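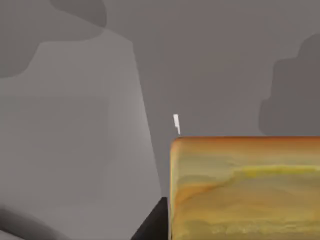

Gripper finger up close, out of focus (render).

Friday, galls

Got out to Sondside by nine and it was cold enough that the goldenrod stems snapped instead of bending, so collecting went fast for once. Walked the fence line first, then cut across the old hayfield to the wet corner where the tall plants are. Came home with 52 ball galls in the egg carton trays, all from this one field. No Amgate galls yet. The gate was chained and I didn't have the code (Tsung-han, if you have it, please write it inside the front cover of this book, NOT on a sticky note!).

The question is still the same one from last November: do the fly larvae in the wet corner sit in bigger galls, or do they only look bigger to me because the stems are taller? I really want it to be real. But I was fooled by the same patch last year, when I measured across the widest part on some and along the stem on others, and then couldn't tell which was which. So this time it's calipers across the stem, at the fattest point, every single one, and the number gets written down before the next gall leaves the tray.

Stems trimmed to a thumb's length on both sides. I'm leaving the galls whole for now. A good number have the ragged hole that means a downy woodpecker got there first, and I'm keeping those in the set, marked W, with the size taken as if nothing had happened. Chickadee holes look messier to me, more like somebody went at it with a butter knife, but I'm not confident enough to give them their own letter. If you are, come look on Monday or whenever you're in.

The tag numbers pick up where the fall leaf miner work left off, so the first gall today is 2943. Don't restart at 1. We did that once and I'm still finding two different things with the same number in the McKinnon boxes.

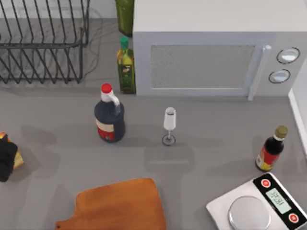 Nisha thinks I should split the wet corner from the rest before I measure anything, and have somebody else hand me the galls so I don't know which pile they came from. She also pointed out that larger galls might just be easier for me to spot in tall grass, and then the whole difference is me and my eyes. Her suggestion is to lay a string and take every gall within arm's reach of it, big or small.

She's right about the string, darn it. The ones I picked today were picked by walking around and grabbing whatever I saw. I'll still measure them, for practice and for the woodpecker holes, but I'm putting "grab sample" at the top of the page and they won't go in with the string ones. Next trip: two strings, one in the wet corner and one up by the fence, same length, and a hand lens for the little elliptical galls (those are the moth, different animal, please don't mix them in. They're longer and spindle shaped, and you can feel it with your eyes closed).

Mold, again. Last winter's jars went furry by the holidays and I blamed the lids. Now I think I was just putting them away damp. Tsung-han wants to try a wipe of Nuretard on the stem ends, and I'm fine with that as long as half the jars go without, because I have no idea what it does to a larva that's trying to sit quietly until spring. So: treated jars get a blue dot, plain jars get nothing, all of them on the same shelf in the unheated shed. The little meter in there said 80 percent humidity when I left, and that seems high to me even for a shed with a dirt floor. 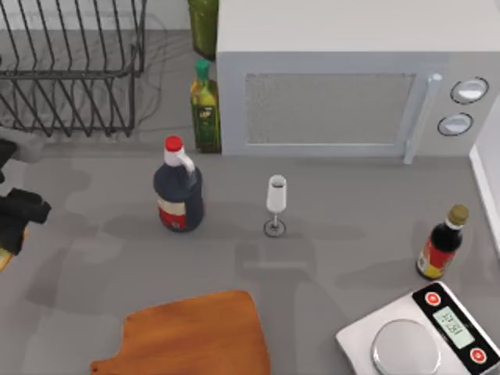

I moved the shelf away from the north wall, where the boards sweat, and propped the jar lids open with a bit of window screen under each ring. The screen has to be the fine stuff. If anything comes out in spring I'd like it to still be in the jar when I show up, and the parasitic wasps are small enough to walk straight through the coarse kind – ask me how I know.

Opened one gall at the end of the day, only one, from outside the numbered set. Fat cream-colored larva, curled up in the middle, with its exit tunnel already chewed right up to the skin of the gall. I love that part. The adult fly has no chewing mouthparts at all, so the larva does the digging in the fall and the fly just shoves its way through the last thin layer in spring. I put it in a vial in the shed with a scrap of the gall wall. No tag.

Still to do:
Gate code for Amgate
String, stakes, more egg cartons
Find the good calipers (the ones with the dead battery are in the drawer, not those)
Check the meter again early, before the sun gets on the roof
Blue dots, we're almost out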